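5.2 Putting a drive tray back in the chassis

Use this procedure after you have changed a disk in the Binico storage unit. You need 7 minutes for one tray.

Caution: Do not touch the contacts on the back side of the disk. Hold the tray at its two long sides.

1. Check that the label on the disk has the same bay number as the label on the chassis.

2. Open the handle of the tray completely. If the handle is half open, the tray will stop too early.

3. Put the tray at the mouth of the bay. The guide on the tray must meet the rail in the bay.

4. Push slowly with even pressure. In the last part you will feel a small resistance. This is normal.

5. Close the handle until you hear a click.

Note: If the tray does not move, do not use more force. Take it out, look for a bent rail or a piece of tape, and begin again from step 3.

6. Wait 70 seconds before you put in the next tray. The unit needs this time to read the disk.

7. Write the bay number and the time in the service log. If the unit shows message 498, the disk is not recognized. See section 5.4.

Caution: Do not leave a bay open for a long time while the unit is running. The air will not flow correctly. Put in a blank tray if you have no disk.

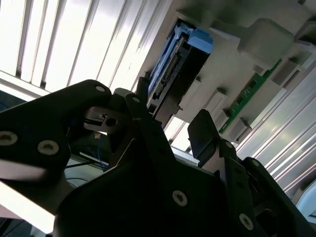
Mikkel Hafstein: In step 6 I would wait 140 seconds with the bigger disks. With 70 I got message 498 two times, and both disks were good.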